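About Clurnitz

Clurnitz is an independent school of bookkeeping and office skills. We teach adults who want to work in accounts, payroll or general administration, and people already in those jobs who want a qualification to go with what they know. We have no exam hall, no sports field and no prospectus with a ribbon on it. We have classrooms, a library, an office and a kitchen that is too small at lunchtime.

The school was started by Suryani Ong, who had spent most of her working life in the accounts department of a timber importer. She began by teaching evening classes in double entry to people who ran their own shops and wanted to understand what their accountant was sending them. The classes filled by word of mouth. After a few terms she took on a lease, bought second-hand desks and registered the school under the name it has now. She is still the principal and still teaches the first session of every beginners' course.

What we teach

Our main course is the Certificate in Practical Bookkeeping. It runs for 14 weeks and covers sales and purchase ledgers, bank reconciliation, petty cash, VAT returns, and accounts to trial balance. Students work through the books of an imaginary wholesaler called Grelitz, from its first invoice to its year end. The Grelitz papers have been revised many times and still include a few awkward things on purpose: a supplier who bills twice, a customer who pays the wrong amount, a receipt with no date on it. Students are expected to find them.

We also run a payroll course, an introduction to spreadsheets, a short course in minute taking and business letters, and a course called Office Basics for people who have been out of work or who have not worked in an office before. Office Basics covers filing, post, telephone manner, diaries, stationery orders and looking after shared equipment. It is the course we are asked about most.

Daytime classes run from half past nine to three, with an hour for lunch. Evening classes run from six to half past eight. You can move between the two if your shifts change, provided you tell the office by the end of the week before.

How we teach

Classes are kept to 14 students. Each class has one tutor who stays with it from start to finish. All our tutors have worked in the jobs they teach, and most still do some paid work outside the school during the year.

We begin on paper. For the first 5 weeks of the certificate course nobody uses accounting software. Students rule up a ledger, post entries by hand and balance it with a calculator. Some find this slow, and we say so at the open evening so that it does not come as a surprise. After that we move to the computers, and the same transactions are entered again in software so that students can see which steps the program is doing for them.

There is homework every week. It takes an evening to do properly. Tutors mark it and hand it back at the next class with written comments. If you miss a class, the notes are kept in the office for you to collect, and there is a catch-up hour before the evening session.

Who comes here

Since we opened, 815 people have completed the certificate. In the last full year we had 168 students across all courses. The youngest was 18 and many are over 50. We have had chefs, drivers, teaching assistants, parents returning to work, and people who already keep the books for a family business and would like to know whether they are doing it right.

You do not need any qualifications to join. You need to be able to read and write English well enough to follow a set of instructions, and to be comfortable with addition, subtraction and percentages. There is a short maths paper at the interview. It is there to help us place you, and if you find it hard we will offer you our free number skills class before the certificate starts.

Fees and help with costs

Fees are listed on the Courses page. They include textbooks, the Grelitz papers and one entry for the final assessment. You can pay by the month at no extra charge. A small number of places each term are paid for by the Okafor Fund, set up by a former student for people on low incomes. The application form is one page long and is decided by the principal and two tutors.

News from the school
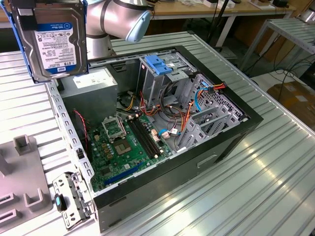
Zolska, Apr 9, 2026

The summer timetable has been settled. The certificate course will run once in the daytime and once in the evening, and payroll will run in the evening only. Office Basics moves to the ground floor, where there is more room for the filing exercises. The session on backing up and storing records has been made longer, at the request of students who took it in December, and now includes how long a small business should keep its invoices, bank statements and wage records, and how to name computer files so that someone else can find them.

The library has new copies of the payroll textbook. Please return the old edition to the office if you still have one, as the tax tables in it are out of date and we do not want them passed on to new students.

Visiting us

The school is on the first and ground floors of the old corn merchant's building in Zolska, two doors down from the post office. There is step-free access from the yard at the back; ring the bell marked Clurnitz and someone will come down. Bicycles can be left in the yard. There is no parking on site, but the public car park behind the market is free after six.

The office is open from nine to five during term. Visitors are welcome to sit in on a class before applying, and most people who do so come to the second or third week of the certificate, when there is something to see. Please ring the day before so that the tutor knows to expect you.

Employers who would like to advertise a vacancy can send it to the office. We put vacancies on the board by the stairs and read them out at the end of class. We do not charge for this and we do not take a fee from students who find work through it.

Comments and complaints should go to the tutor first, then to Suryani Ong in writing. She replies to every letter within 5 working days.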